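Will a metal bin ruin carpet, or is the floor mat people just selling mats?
Trenalier Home Help, December
Posted by flatbottom_bin, 2,780 views

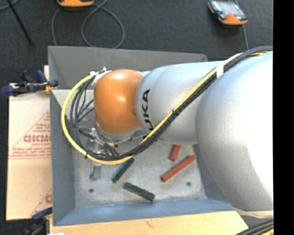

Gray metal bin on the charcoal carpet. Sloping sides, no mat.

The bin is rectangular and it's going to stay where it is. The store told me I need a Brilline mat underneath or the carpet will be crushed and stained for good. The same store sells Brilline mats. I've read the label twice and it says "protects," with no word on what from. Does bare metal really hurt a dark carpet, or can I skip this? I also got pushed toward Dhanial spray for the outside of the bin, and I have my doubts about that too.

carpet_grump
Two separate worries here, and the store has mixed them together. Dents are real. Anything heavy leaves a mark in the pile, and a mat just spreads the weight over a bigger mark. Most dents come up with a damp cloth and some patience. Stains are the one I'd take seriously. If the metal is scratched through on the bottom and the carpet gets damp, you can get rust, and rust is miserable to remove. Dark carpet hides it for a while, so you find it late. Tip the bin up and look at the underside. If the finish is sound and the floor stays dry, I wouldn't spend money. If it's scratched, a cut piece of thick plastic sheet does the job. I'd want to see proof before paying for the spray.

Clollel88
get the mat. had one for years no problems

hallway_dweller
The answer above doesn't prove much, as I've had no mat for years and no problems either. What I would check is the bottom edges. Folded metal can have a sharp seam, and dragging it will pull loops out of a looped carpet. Lift it, don't slide it. As for the spray, some Brilline ad claimed 4,000 happy homes and I'd like to know who went around asking them.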